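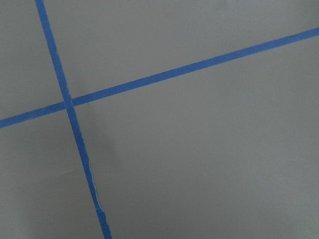

Section 6. Marking the Table and Setting Reference Points

6.1 General

This section applies to the two-arm table in the Stomell shared workshop. It must be completed before any program written for the Rotura block-sorting build is run. Members who have not been signed off on Section 2 may assist but may not operate a pendant.

6.2 Laying the grid

1. Press the emergency stop on each pendant and leave both engaged until step 6.

2. Wipe the work surface and let it dry.

3. Lay the long strips of blue tape first, running the length of the table. Lay the cross strips afterward.

4. Press each crossing down firmly with a thumb. Trim any torn or lifted edge that a fingertip could catch.

5. Check each crossing with a square. A crossing that is out of square may remain in place, provided that its actual position is recorded in step 9. Do not peel and reuse tape.

6. Clear the table, confirm that no person is within reach of either arm, and release the emergency stops.

NOTE: The grid is a visual aid for placing blocks. The controller takes its positions from the recorded points only.

6.3 Recording the reference points

7. Select the arm to be taught and set its pendant to manual mode at reduced speed. The other arm must be paused.

8. Open the gripper and jog it to a position above the first crossing, fingers pointing straight down. Lower it in small steps to the height stated on the job sheet.

9. Save the point under the cell number used on the job sheet. Repeat for the remaining crossings within reach of that arm.

10. Raise the arm clear of the table before handing over to the operator of the second arm.
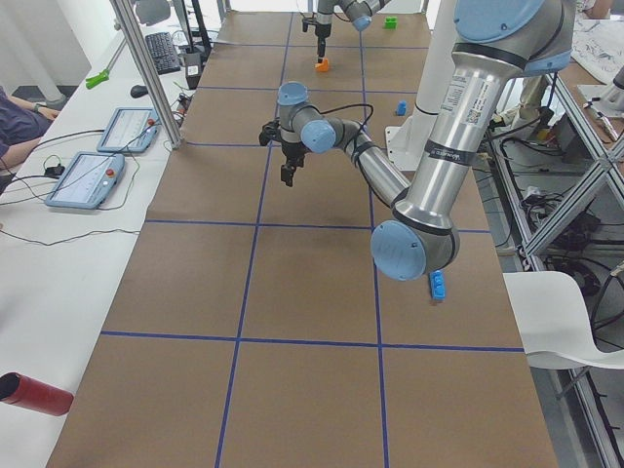
CAUTION: The elbow of an arm can come close to the table while its gripper is still well above it. Watch the whole arm when jogging, and keep blocks out of the path of the elbow.

CAUTION: Forearms, sleeves and cables must stay on the desk side while either arm is powered. Keep the emergency stop of the active pendant within reach at all times.

6.4 Trial pick

11. Place one toy block near the middle of a cell.

12. Run the Edet pick routine in single-step mode. The gripper should close on the sides of the block without pushing it.

13. If the block is pushed, stop the routine and repeat steps 8 and 9 for that cell.

14. Enter the result in the table log, with the name of the operator.

Questions about this section should be addressed to Carola Mühlbauer. Section revised 19 June 2020.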